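Container refunds: what changed over winter

The drop-off point behind the Lilik Street hall reopened in March after the new shelving went in. Members who used to take their empties to the depot on Vávra Road can bring them to us again, and the refund goes into the club's junior travel fund unless you ask for it to go to your own account.

Last season the fund took in $1,757 from containers alone. Most of that went on the bus to the regional meet and the rest paid for two loaner pairs of skates in the smaller sizes, bought second-hand through Skatex. The loaners are kept in the locked cupboard next to the first aid kit. Ask at the front desk and sign the book.

A few things have changed with the sorting. The depot no longer takes mixed bags, so glass has to be kept apart from plastic and cans before it leaves the hall. Glass goes in the crates on the bottom shelf. Cans and plastic can share a bag for now, although the Drerkomov truck driver has asked us to tie the bags off at no more than 30 kilos. Anything over that was left behind on the last run and had to be split up in the car park.

Please don't crush plastic bottles. The counting machine at the depot reads the barcode on the label and a flattened bottle usually gets spat out, in which case we get nothing for it. Labels need to stay on for the same reason. Lids are a separate matter. The depot will accept bottles with the lid on or off, so leave them as they are if you're short of time.

Bottles should be empty. A quick rinse at home is enough, and it keeps the ants down in the warmer months. Wine bottles and spirits bottles are not part of our collection, and neither are milk containers or cordial bottles over a litre. Those can go in your kerbside recycling bin.

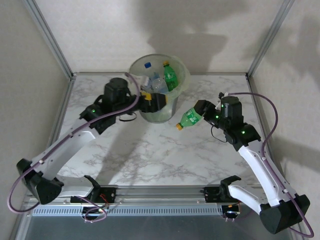

If you don't have enough for a full bag, bring what you have and tip it into the open bag by the door. Small amounts add up over a season, and several families now save theirs between training nights and bring them in with the kids' gear.

The drop-off point is open from 4 pm until the end of the last session on training nights. Please don't leave bags at the back gate outside those hours. The neighbours have complained twice about bottles blowing down the lane, and the council has written to us about it.

Bag ties and spare crates are on the top shelf. Take what you need and bring the crates back when they're full.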